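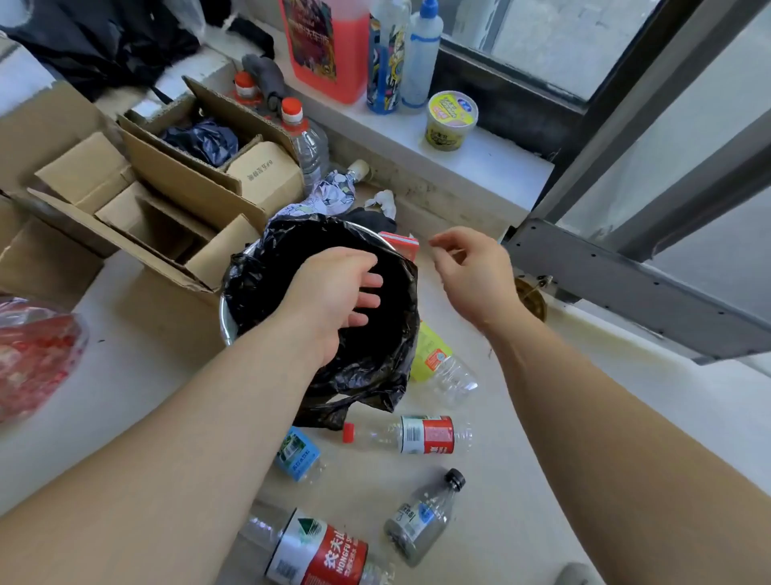
Barre de son Tinon Utance 2

Barre de son 2.1 avec caisson de basses sans fil
Référence : Utance 2 - coloris noir mat ou gris clair

Présentation

L'Utance 2 est une barre de son destinée aux téléviseurs de taille moyenne et aux petits salons. Elle remplace l'Utance, dont elle garde la largeur et les fixations murales : les perçages existants peuvent resservir. Le caisson a été redessiné. Il se place à la verticale contre un meuble ou à plat sous un canapé, à condition de laisser l'évent dégagé.

L'amplification délivre 90 W au total, caisson compris. La barre reçoit quatre haut-parleurs large bande et deux tweeters à dôme textile. Le traitement a été réglé pour la voix, ce qui s'entend surtout sur les journaux télévisés et les films doublés, où les dialogues sont souvent noyés dans la musique.

Modes d'écoute

Quatre modes sont accessibles depuis la télécommande : Standard, Voix, Film et Nuit. Le mode Nuit réduit l'écart entre les passages faibles et les passages forts et coupe presque entièrement le caisson. Le dernier mode utilisé est conservé après une coupure de courant - ce n'était pas le cas sur le modèle précédent.

Le mode Film élargit la scène sonore par traitement numérique. Il ne remplace pas des enceintes arrière et convient mal à la musique. Pour un disque ou une radio, restez en Standard.
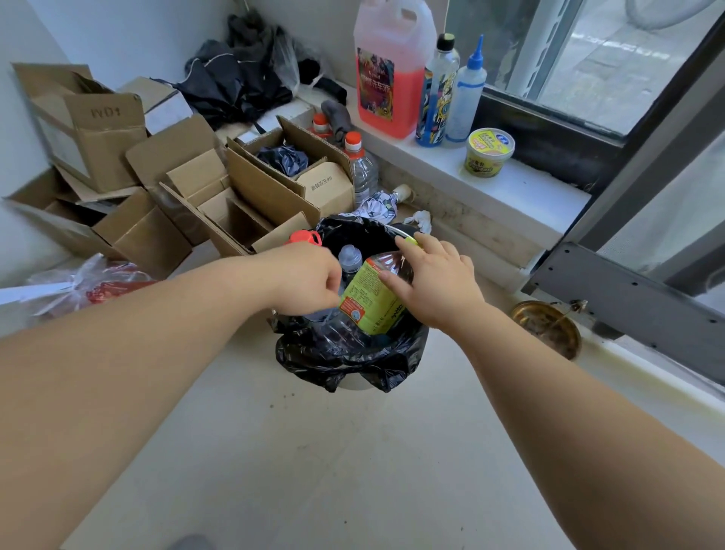 Le réglage des graves se fait séparément, sur sept niveaux, et s'applique à tous les modes sauf Nuit. En appartement, le niveau 3 est un bon point de départ.

Raccordement

HDMI eARC, entrée optique, entrée analogique 3,5 mm et Bluetooth. Le port USB sert uniquement aux mises à jour. Si le téléviseur est antérieur à la norme ARC, utilisez la prise optique ; le volume se règle alors avec la télécommande de la barre. Le caisson s'associe seul à la première mise sous tension. En cas d'échec, maintenez la touche Link à l'arrière pendant cinq secondes, jusqu'au clignotement rapide du voyant.

Caractéristiques

Puissance totale : 90 W
Liaison caisson : sans fil, portée 10 m en champ libre
Largeur de la barre : 86 cm
Hauteur : 6,2 cm
Consommation en veille : moins de 0,5 W
Garantie : 2 ans, pièces et main-d'œuvre

Contenu du carton

Barre, caisson, télécommande avec piles, câble HDMI, deux cordons secteur, gabarit de perçage. Les vis et les chevilles ne sont pas fournies. Le câble optique est vendu à part.

Prix et disponibilité

153 € TTC, éco-participation incluse. En stock chez Prenel et dans les magasins Benjelloun. Le gris clair est livrable à partir de novembre.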